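Home Data Docs Download Contact

# Eststead Word List

The list has 2915 household words in everyday English, collected by Jeptoo Langat for learners.

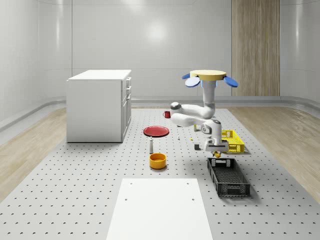
Each word has one line – the word, its plural and a short meaning. Spelling is American.

- Verbs are not included.
- 26 words have two plurals, both are given. 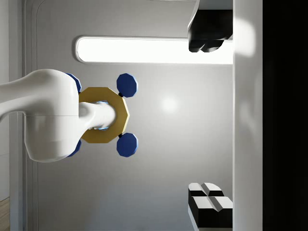

## Known problems

Meanings of kitchen words are too short. We will repair them in February.
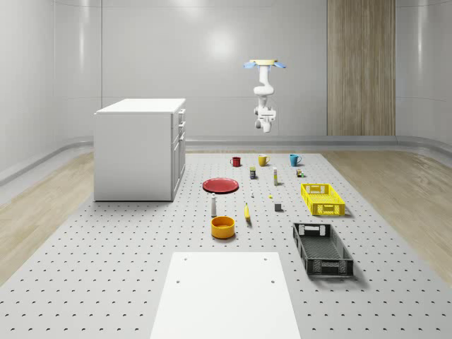
Every entry must name only one kind of thing. "Cup" was difficult for us. A row of mugs, like the one here, is listed under "mug" and not under "cup".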